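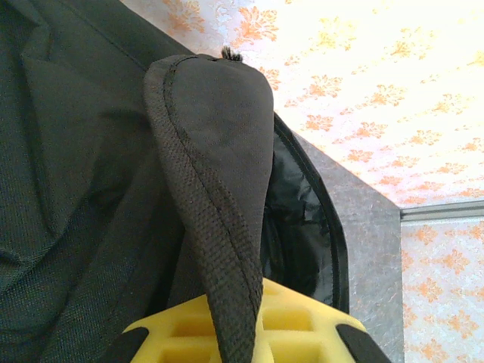 What is the hardest chore for a robot arm at the moment?

Anything soft that changes its shape when you touch it, for example bags, shirts and bed sheets.

Forums > Home and Workshop > Automation > Can machines do chores yet?

gudetberg_h
I open this thread because my brother-in-law insists that in two years nobody will fold or pack anything by hand. I work in a repair shop for luggage, so I have an interest in the answer. Every February we receive many school backpacks, and before we can repair one, somebody must open it, empty it, check the lining and close it again. It takes me less than a minute. I would be happy to give this job away. My question is if a machine can do it now, not in a film but on a normal table.

Prodromos K.
Greetings from a former packing line man. My opinion is no, not at a price that your shop can pay. At Kalogeropoulos we had a machine for closing cartons and it was excellent, 964 cartons in one shift was our best. But a carton is always a carton. A backpack lies down differently each time, and the strap falls where it wants.

jomeck11
I do not agree with Prodromos. You compare with a machine which had one fixed movement. The newer arms learn from many repetitions made by a person, and they look at the bag while they move. This is a big difference. I have seen a zipper opened from start to end without help.
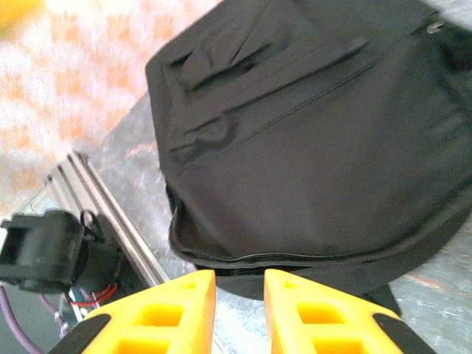

Must a robot have fingers like a human hand to open a zipper?

Two simple fingers can be enough, if they can take the pull tab and something else holds the bag still.

Prodromos K.
And how many times did it fail before you saw the good one? I ask this seriously. When I visit a trade fair, I always stay at the stand until the second and third try. The first try is usually the nice one.

jomeck11
I watched 19 tries. It succeeded in 11. I wrote it down because I knew somebody would ask me.

Prodromos K.
Thank you, that is a fair answer. But then I still need a person who stands beside it for the other eight.

ateo_harriet
I would like to put my word in between. My name is Harriet Doucet and I teach textile care at a vocational school. I think you both speak about speed and success, but for me the problem is one step before. With black fabric even my students do not find the opening quickly. The flap, the pocket and the strap have all the same color. A person solves this with the fingertips. We push a little, feel where the edge is, and pull again. 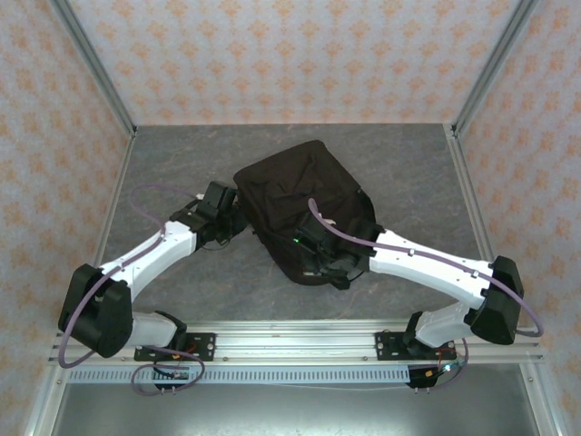 If the machine must do it only by looking, I expect it will be slow for a long time. Two arms help, of course, as one can hold while the other one works. I never saw anyone open a stiff bag with one hand and enjoy it.

gudetberg_h
Harriet, this is exactly my experience. I often close my eyes when I search for a small hole in the lining. Does anybody know if these arms can feel something?

jomeck11
Some can measure how strong they press. It is not the same as skin, I admit. But soft fingers forgive a lot, because they bend around the thing and you do not need the perfect position.

Prodromos K.
Bending is good for holding. For finding a hole it gives you nothing. Here I am with Harriet.

ateo_harriet
I do not say it is useless! For a shop I would let the machine do the heavy and boring part, to bring the bags to the table and turn them the same way. The opening stays with the person. At our school the laundry cart drives alone already, and everybody is content with it, although it waits very politely at each door.

gudetberg_h
Then I make a list of our steps, and please tell me for each one if you would trust a machine. I start with the ones I do every morning.

1. Take the backpack from the shelf and lay it on the table, front side up. Prodromos says yes, jomeck11 says yes.

2. Find the main zipper and open it completely. Here we have the quarrel from before.

3. Move the straps away so that they do not hang in front of the opening. I forgot how often I do this, maybe about 10 times for one bag.

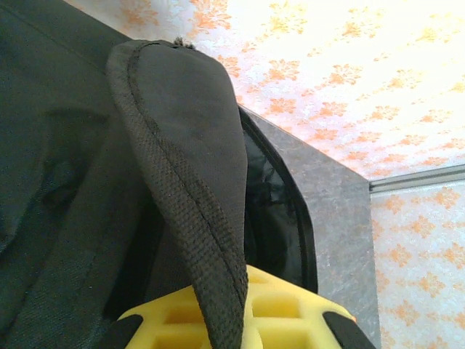

4. Pull the lining out and look for tears. I would not trust a machine with it, as an old lining rips very easily.

5. Close everything and put the repair ticket on the handle. The ticket is paper on a string, so please be kind with your answers.

jomeck11
Step 1 yes. Step 2 more often yes than no. Step 3 I would say yes, but slowly. For 4 and 5 ask me again next year.

Prodromos K.
Only step 1. And for step 5 buy tickets with a clip, it will help you also without any robot.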